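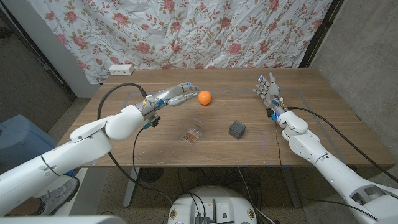

Gekov 2 Review: A Grasp Planner for Two-Armed Robots

Posted February 2023

Gekov is a motion and grasp planning package for two-armed robots with fingered hands. It takes depth and color data, builds a model of what is on the table, picks a grasp, and sends joint paths to whatever controller you run underneath. Version 2 came out in November and we have used it as our main planner since then. Before that we used Pyo, which is free, and a pile of our own scripts.

This review covers the planner, the perception module that ships with it, and the desktop tool called Gekov Desk. I paid for the license out of our lab budget. The company did not see this before I posted it.

Installation

The installer worked on the first try on a clean machine and failed on our older one. The problem was a math library that another package had pinned. The error message named the wrong library, so I lost an afternoon on it. If you have Pyo installed, put Gekov in its own environment from the start. The manual says the two can share one. Ours could not.

You need a robot description file with correct joint limits and collision shapes. Gekov checks it and lists anything missing. It found a wrist joint in our file that had its upper and lower limits swapped, and Pyo had been accepting that file for a year.

Calibration

The calibration routine is the best part of the package. You start it from Gekov Desk, move the arm through 13 poses, and it solves for the head camera and both wrist cameras in one pass. If a pose is bad it tells you which one and lets you redo only that pose. Results are saved as a plain text file you can read and edit.

You do have to redo it when a camera gets bumped. A health check compares the expected fingertip positions with what the camera sees and puts up a yellow warning when they drift apart. I would like an option to stop the arms at that point. Right now it is only a warning, and it is easy to miss if you are watching the robot and not the screen.

Perception

We tested with an orange ball, a small clear box with brown squares inside, and a dark gray lattice cube, all on a wood-grain table. They are three different kinds of problem.

The ball is easy. Gekov fits a sphere to it and the fit holds steady even when a hand comes close to it.

The clear box is harder. With default settings the perception module saw the brown squares and missed the lid, so the planned grasp came in too low. There is a setting called "closed container" that wraps a box around whatever it finds and adds a margin on top. With that on, the grasps were good. You have to turn it on per object, and there is no way to have it guess.

The lattice cube gave the most trouble. Depth readings go through the openings and the module sometimes split the cube into several small parts. Raising the merge distance fixed it, but the same setting then joined the cube to the box when they were close together. We ended up writing a small model file for the cube. That took ten minutes and I should have done it first.

Printed fabric

Patterned cloth is a known weak spot for this kind of software and Gekov 2 claims to handle it better than version 1. We have a rose print sheet at our station, and I ran the wrist camera views over it as a separate test.

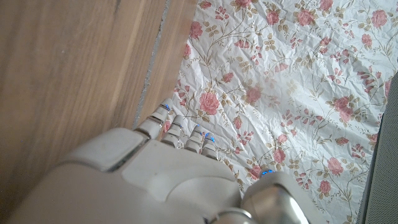

Left hand or right, the wrist view has the same job: keep the fingers, the wood and the rose print apart.

With the color-only model, it reported objects on the cloth that were not there, mostly where a crease ran through a flower. With color and depth together, the false reports dropped to a level I can live with. Wrinkles are still a problem. A tall fold can be reported as a thin object, and the planner will route around it. That costs time but does no harm.

Self-masking, where the software removes the robot's own hand from the picture, worked well on white plastic finger segments. It was weaker on the shiny silver joint at the base of the thumb. Reflections there showed up as small floating points. A filter for stray points is included, and it is off by default. Turn it on.

Planning and control

Single-arm planning is quick. Over 248 logged grasp requests I had no path that hit the table model and no path that crossed a joint limit. Some paths were longer than they needed to be. The smoothing step helps, but it runs after the path is chosen, so a bad route just becomes a smooth bad route.

Two-arm planning is slower and needs more care. You can plan both arms together or plan one and treat the other as an obstacle. The joint mode gives nicer motion but sometimes times out when the hands are close. The second mode almost always finds something. We use the second mode for daily work.

Cables are not modeled at all. Our arms have cables that loop outside the shell and hang below the forearm, and the planner has no idea they exist. You can add your own collision shapes around them, which makes the arm fatter than it is and rules out some good grasps. Brinum, the other paid package I have tried, has a basic cable model. I missed it here.

The control side streams joint targets at whatever rate you set. The stop command takes effect promptly and the arms hold where they are. After a stop you have to replan from the current pose, and there is a single button for that.

Gekov Desk

The desktop tool shows the robot model, the camera views, and the planned path on a timeline. You can drag along the timeline and see where each finger will be. I use this more than anything else in the package.

Complaints: the log window holds only 4,000 lines and drops the oldest without saying so. Undo works for scene edits but not for parameter changes. The dark theme makes the yellow warning nearly the same shade as the selected tab.

There is an export to Aklow format for people who do their logging there. It wrote correct joint data. It left out the camera timestamps, and support told me this is on their list.

Support and price

I sent in four questions. Three were answered the next working day. The fourth, about the timeout in two-arm mode, got a reply that repeated the manual.

A single seat is $50 a month and covers one robot. Simulation does not need a second seat. There is a discount for schools, but you have to email them for it.

Good
Calibration routine
Timeline view
Reliable single-arm paths
Checks your robot file properly

Not so good
No cable model
See-through and open objects need hand setup
Stray point filter off by default
Short log window

Rating: 4 out of 5

If you have one arm and a simple gripper, Pyo does most of this for free. For two arms with fingered hands, I would pay for Gekov again. We have renewed through the summer, and I will add a note here when the camera timestamps are fixed in the export.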